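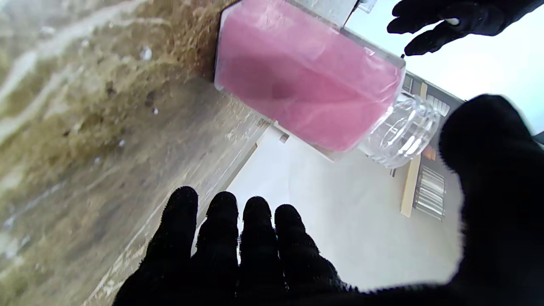
The Drirnach wrist recording kit was reviewed at the Betville laboratory over 13 working days, during which operators gathered 1145 examples of household handling for a learning system. Mounting was simple, and the Frade software saved each example without manual sorting. Close views are the kit's main strength. With a pink translucent container on speckled granite, the ridges of its clear end piece remain easy to make out despite the reflections. The near thumb of the black glove, however, is blurred and blocks much of the right side.

Reviewers discarded 31 examples, mostly for late starts. Battery changes took about 7 minutes, longer than with the Raltwood kit used previously. The kit is recommended for countertop work, provided a second viewpoint is available.

Review completed 2019-07-27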